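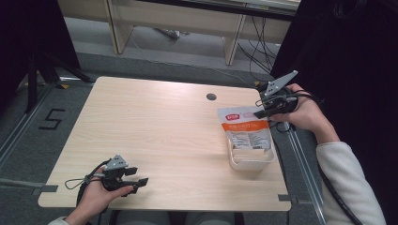
Jigsaw season is open again at my place! I finished the Grellar harbor puzzle last night, 1000 pieces, and I'm already itching to start the Ledine botanical one. Question for the table people: do you want a pale top or a dark top under your puzzle? I've been working on light wood with rounded corners and a little round cable hole near the back edge, and I love how the dark pieces pop on it, but the sky pieces just vanish. Also I have fed one edge piece down that hole already.

Home | Forums | Puzzles & Table Games | New Posts | Log in

Posted by cornerfirst, May

cornerfirst wrote:
Forgot to say, I sort by shape before color. Takes me a whole evening and I enjoy every minute of it.

mossyknob replied:
Dark felt, every time. I did a 600 piece Godoy on gray felt and could see every single cut. Pale wood gives me glare from the ceiling light and I end up with my nose on the pieces.

tabs_and_blanks replied:
Disagree on felt! It grabs the pieces and you can't slide a finished section across. Bare wood plus a lamp off to the side beats it. And sorting by shape first is madness with a Grellar, half of them are the same two-knob shape.

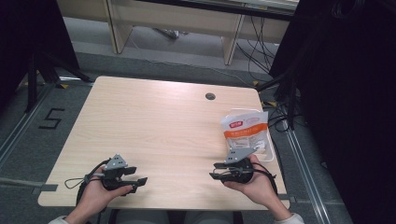 cornerfirst wrote:
OK but the same two-knob shape is why I sort them! Once the odd ones are out of the pile the rest goes fast. I'll try the lamp tonight. Has anyone done the Flusbridge train station? It's 129 pieces, wooden, and over 19 of them are cut like little animals. I want it so badly.

mossyknob replied:
Did it in one sitting. Gorgeous, but hard for the size, the edges don't lock. Do NOT bump the table. Still sticking with felt.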